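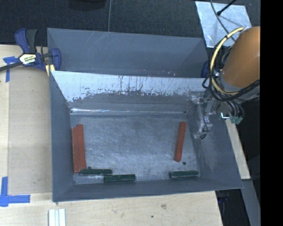
**The bin that promises a tidy house**

Sirkka Ikonen sorts things for a living, and she has sold plenty of people on the metal bin. I'm less convinced. Wirholm wants 50 dollars for its version, and the gray coating scrapes off wherever hands and blocks keep crossing the top.

"Wear is fine," Ikonen tells me. Maybe. But red blocks and green blocks still end up on the same floor, with a second bin right behind - and I've yet to meet a child over 5 who cares which is which.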